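Grid paper

Grid paper, also called graph paper or squared paper, is a writing and drawing material printed with fine lines that cross at right angles to form a regular pattern of squares. It is used in schools, in technical drawing, in map work and in many crafts. The same pattern is also printed on cloth, plastic and board, and these larger sheets are usually called grid sheets or grid mats.

Types

The most common form is quad-ruled paper, in which every line has the same weight. Engineering paper is often printed on the back of a tinted sheet, so that the lines show faintly through to the front and do not appear on most copies. Millimeter paper has heavier lines at set intervals to help the reader count. Isometric paper replaces the squares with triangles and is used to draw solid objects. Logarithmic paper has lines that grow closer together along one or both sides, and it allows values from 1 to 1,000 to be plotted on a single sheet.

Dot paper, which marks only the corners of each square, is sometimes treated as a separate product. It is popular for notebooks and for lettering practice.

Production

Early squared sheets were ruled by hand or printed from engraved plates. Ruling machines, which drew many pens across a sheet at once, made the paper cheap enough for general use in schools. Most modern grid paper is printed by the offset method. The Stenitz mill at Clanness produced squared account books in 12 standard rulings and kept a sample of each for its customers.
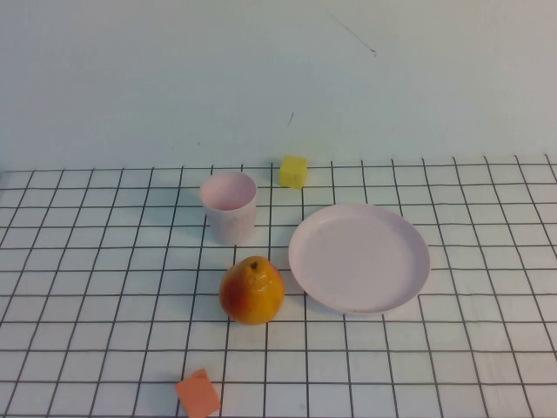

Accuracy depends on both the printing and the material. Paper swells in damp air and shrinks in dry air, often more in one direction than in the other. For this reason, drawings that must be measured closely are made on plastic film, which changes size far less. Sheets made on an office printer may also be slightly out of scale, and users are advised to check a long row of squares against a ruler before relying on them.

Uses

In mathematics teaching, grid paper is used for plotting graphs, finding areas and keeping columns of figures in line. Surveyors and archaeologists use it for field plans, in which one square stands for a fixed distance on the ground. Knitters and weavers use it for pattern charts, although knitting charts often have cells wider than they are tall, to match the shape of a stitch.

Collections

The Trummer Collection in Clanness holds 3,000 sheets of ruled and squared paper. Its first catalog was prepared by Nigel Holroyd and later revised by Ekene Okoro, who added 61 entries on school exercise books. The collection may be consulted by appointment and is closed each January.

See also

Coordinate system
Ledger
Technical drawing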